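Um painel perfurado em cima da mesa? Sim, por favor!

Quem acompanha a newsletter da Arruda já sabe que temos um fraquinho por tudo o que se pendura. Desta vez andámos às voltas com os painéis perfurados de mesa, aqueles que ficam de pé sozinhos, sem furos na parede nem buchas nem discussões com o senhorio, e estamos rendidos. Na oficina da Zolano passámos uma tarde inteira a pôr ganchos, a tirar ganchos e a pôr outra vez (é viciante, avisamos já!).

A ideia é simples: tudo o que costuma andar espalhado à volta do teclado sobe para a vertical. Auscultadores, tesoura, cabos enrolados, o porta-chaves que desaparece sempre à hora de sair. Um painel estreito ocupa pouco mais do que uma fila de livros e devolve-nos a mesa, que no caso de alguns de nós já não se via desde novembro.

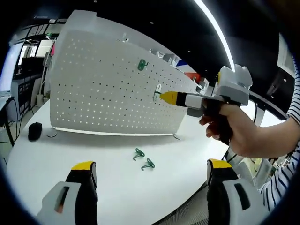 Um gancho verde e um branco no painel, com mais dois verdes à espera em cima da mesa.

O que mais nos agrada é a mistura de cores. Painel branco com ganchos brancos fica discreto, quase desaparece, mas basta meter um gancho verde lá em cima para aquilo ganhar outra graça! Há quem use a cor como código: verde para o que é de uso diário, branco para o resto. Nós começámos assim, com a melhor das intenções, e ao fim de 10 minutos já estava tudo trocado. Fica bonito na mesma.

Alguns conselhos de quem já se enganou bastante:

Antes de encaixar seja o que for, pousem as coisas na mesa e experimentem a disposição ali mesmo. Comecem pelas peças maiores e deixem 5 furos livres entre ganchos vizinhos, pelo menos nas primeiras tentativas. O que pesa mais vai para baixo, perto dos pés, para o painel não abanar quando se puxa por alguma coisa. E guardem dois ou três ganchos de reserva na gaveta, vão fazer falta mais depressa do que pensam.

Se gostam de trabalhar à noite, uma luz suave junto à base do painel faz maravilhas. Dá ambiente e ainda ajuda a encontrar a caneta que rolou para trás.

No dia 16/6/24 abrimos a sala da Varora para uma sessão prática, com 15 lugares e painéis para toda a gente montar. Tragam os objetos que têm em cima da secretária, mesmo os mais esquisitos (sobretudo os mais esquisitos!), e experimentamos juntos onde pendurá-los. A entrada é livre e as inscrições fazem-se em resposta a este e-mail.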